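Home | Diary | Allotment | Links | About me

Thursday, late
Posted by the Denham diarist, August

Home at last, feet up, and my wrists feel as if I've been wringing out towels all day. I have been teaching a robot to pick up a lunch box. Well, a food storage box, if we're being proper, and it's the sort of job I'd never have dreamt of when I signed on with Illine in the spring!

So, how it goes. I sit at the bench with a pair of handles, and whatever I do with the handles the arm does at the other end. I squeeze, it squeezes. I dither, it dithers – and that gets recorded too, dithering and all. Each go is saved as one run, then everything gets put back a bit differently and off we go again. The target for this week is 200 runs. By Wednesday night I had 36 good ones, which sounds feeble, and was.

The trouble is the view. I do most of it from the wrist camera, looking straight down over the gripper, and it took me days to stop leaning sideways in my chair to see round things. You can't see round things! You get what the wrist gets. The first morning I kept closing too early and pinching nothing at all, and I said a word that I hope the microphone didn't keep.

Today was the white box with the grey clips and the fold-down handle. I'd been dreading it. The round dishes I can do half asleep now, but the box was at a slant and my brain wanted to go at it square on. 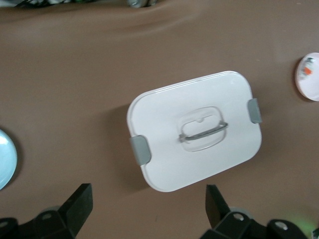 Me at the handles, fingers open, box still to be fetched.

What I've learnt (slowly) is to turn the wrist first and come down second. I was doing both together because it felt quicker, and it came out as a sort of swoop, very showy and no use to anyone who has to learn from it. Now I stop above the box, count one, turn, count one, lower. Boring to watch. The notes from Markport say boring is lovely, they want more boring, so there we are.

The handle is a temptation. My own hand would go for it every time, but it's a thin little bar and the instructions for this batch say take the box by the body, so I have to sit there ignoring the one bit of the thing that's made for lifting. I forgot in four runs and had to bin the lot.

Still, I did 50 today before tea and 29 after, and the ones after were better. Might have been the biscuits. Tomorrow it's the same box with the cloth pulled about a bit more, then on to the Marulanda set, and I haven't even looked at what's in that.

Must buy hand cream.

3 comments

pegandline: Do your hands go on doing it at home? I drove a fork lift for a year and used to steer my trolley round the supermarket with one finger.

mossy_b: Four runs in the bin for touching a handle, that's harsh. Does it not learn from the bad ones as well?

Denham diarist: Peg, yes! Reached for the kettle last night and stopped dead above it. Mossy, they do keep some of the bad ones in another folder, but not for this batch.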